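Still waiting on the robot that tidies up

Joaquín Daza

05/07/2019

Every September somebody promises me a robot that does chores. Folding, wiping, putting stuff back. I write a small column on home gadgets, I have 7 of the things in a closet, and not one can put a pen away. So let's talk about the pen. Or the desk it sits on. Small job, dull job, a minute for any kid.
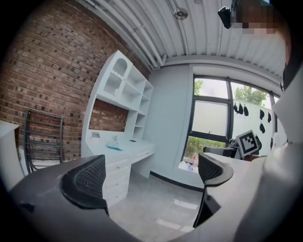
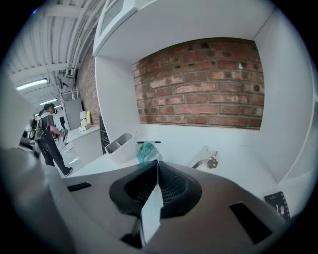
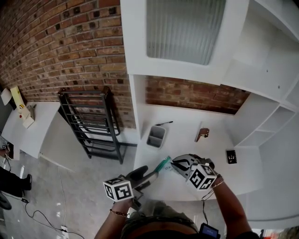

A white desk, brick behind it, a few small things to clear. Grippers held by hand, so a person is still doing the thinking.

Why a desk is harder than a factory

A factory robot gets the same part in the same place all day. Lovely. A desk gets a marker lying any old way, a little divided bin, something crumpled and see-through that no sensor likes. Pick up the marker, fine. Now turn it so it fits the bin. Now do it when the bin has been nudged two inches. Thats where the demos stop.

Kwan-ho Kong, who ran packing at Wragg before moving over to Gunthorpe, told me they bought an arm for loading small boxes. Good arm. Up to 1000 boxes a shift when the boxes were square. Then the supplier changed the tape, shinier tape, and the arm sulked for two weeks. They put a guy back on the line. He didn't need retraining for tape.

At home it's worse. Nobody is going to light my kitchen properly for a machine. Nobody is going to move the chair.

The price thing

The Tiketti people quoted me $3000 for a countertop arm, and it wanted a clear counter to work on. Read that again. A tidying machine that needs a tidy counter. Presum is more careful in its brochure, says "assists with light sorting," which I take to mean you sort and it assists.

What I'd beleive

Not a butler. I don't need a butler. Show me one drawer, somebody else's drawer, stuff it hasn't seen before, and no engineer in the room. Let it drop a pen and pick it up again without help. Recovering from a fumble matters more to me than speed, I'd let it take all evening.

I do think the hand-held route is the sensible one. People have been clearing desks forever, and we are terrible at writing down how we do it. Better to record the hands doing it than ask someone to explain. Kong disagrees, he says factories will crack it first because factories pay. Maybe. But a factory will always change the job to suit the machine, and my desk won't.

So no, not yet. Ask me again when one of them can find the cap for the pen.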